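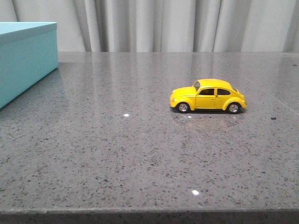
Sinan Demirtaş respondeu:
Olha, eu discordo logo do título do tópico. Fusca como carro de uso diário em 2ª mão de oficina não é loucura nenhuma, loucura é pagar o que estão pedindo nos restaurados. O meu roda todo dia, vai e volta do trabalho, e o que mais me dá dor de cabeça é achar vaga.

marcao_boxer
Sinan, todo dia mesmo? Com chuva também? Eu tive um 1300 por 6 anos e no inverno era aquela novela: afogador, espera, reza, desce a rua no embalo. Amava o bicho, mas no dia em que comecei a trabalhar do outro lado da cidade vendi e não me arrependi (tá, me arrependi um pouquinho).

Sinan Demirtaş
Com chuva também. Limpador lento, vidro embaçado, flanela no painel, faz parte kkkk. Mas partida a frio ruim é carburador desregulado, gente. Isso se resolve. Mandei limpar, troquei a boia, acertei o ponto, e agora pega na segunda virada até em dia gelado.

lilian.ferrugem
Entrei no tópico porque estou exatamente nessa dúvida! Meu tio quer me passar o dele, está parado na garagem faz tempo e ele pede 4.000 pra ficar em família. O assoalho do lado do motorista tem um remendo meio suspeito e a bateria foi pro espaço. Motor ele jura que está bom. Vocês comprariam?

Selim Gökçe
Lilian, remendo no assoalho é onde mora o perigo. Levanta o tapete, tira o banco de trás e olha embaixo da bateria, que ali o ácido come tudo. Leva uma chave de fenda e cutuca (com educação, é do seu tio). Se a chave entrar, você já sabe que vai ter solda. Olha também as caixas de ar e a cabeça do chassi, lá na frente, perto da suspensão. Cabeça de chassi podre eu não compro nem de presente.

marcao_boxer
Assino embaixo da cabeça de chassi. Agora, por esse preço, com documento em dia, eu levava e pensava depois.

Selim Gökçe
"Levava e pensava depois" é como eu fiquei com dois Fuscas desmontados e uma esposa que estaciona na rua, Marcão. Calma lá.

tonho56
Boa noite a todos. Uso esse 56 no nome por causa do ano do meu primeiro carro, um Oval que hoje eu choro de lembrar que troquei numa moto. Vou ser o chato: pra uso diário, hoje, não recomendo. Freio a tambor nas quatro no meio desse trânsito de SUV que para em cima da linha é pedir pra levar susto. Fim de semana, estrada vicinal, encontro, aí sim, maravilha.

Sinan Demirtaş
Tonho, respeito, mas tambor bem regulado freia. O povo compra o carro com a lona no osso e culpa o projeto. E quem quiser põe disco na frente, tem kit pra isso.

tonho56
Kit põe quem não liga pra originalidade. Eu ligo.

Sinan Demirtaş
E eu ligo pra chegar em casa :)

lilian.ferrugem
Gente, não briguem por minha causa! Fui lá hoje à tarde com a chave de fenda. O assoalho cedeu num canto do tamanho da minha mão, perto do pedal. O resto está firme, cabeça de chassi também, pelo menos até onde consegui enxergar deitada no chão da garagem. Embaixo da bateria tem ferrugem, mas parece só na superfície. Meu tio ficou meio ofendido com a chave kkkk

Selim Gökçe
Então está melhor do que eu imaginava. Meio assoalho novo, soldado por alguém que saiba o que está fazendo, e segue o baile. Só não deixa passarem massa por cima e pintarem de preto. Pede foto do serviço antes de emborrachar.

paulinha_1500
Alguém aqui já comprou peça na Clerkent? Peguei borracha de porta lá e veio dura, não assentou de jeito nenhum, a porta só fecha na pancada.

marcao_boxer
Comprei borracha de vidro e veio boa. Vai ver é lote. Deixa no sol umas horas antes de montar, a minha amaciou bem.

paulinha_1500
Deixei o fim de semana inteiro e nada. Vou devolver. Paguei 255 no jogo, por esse valor quero porta fechando feito porta.

tonho56
Borracha boa era a antiga, essas de agora ressecam em dois verões. Lilian, antes de ligar esse motor depois de tanto tempo parado: troca o óleo, troca as mangueiras de gasolina (todas, inclusive a que ninguém vê, atrás da chapa do motor) e esvazia o tanque. Fusca pega fogo por mangueira velha. Nisso aí espero que o Sinan concorde comigo.

Sinan Demirtaş
Concordo 100%, e põe abraçadeira decente. Anda com extintor também, mesmo com mangueira nova.

lilian.ferrugem
Anotado! Fechei com meu tio, ele baixou um pouquinho por causa do assoalho. Em novembro tem encontro em Brestorwood e eu queria chegar rodando, será que dá tempo?

Selim Gökçe
Dá, se o soldador não sumir. O meu sumiu.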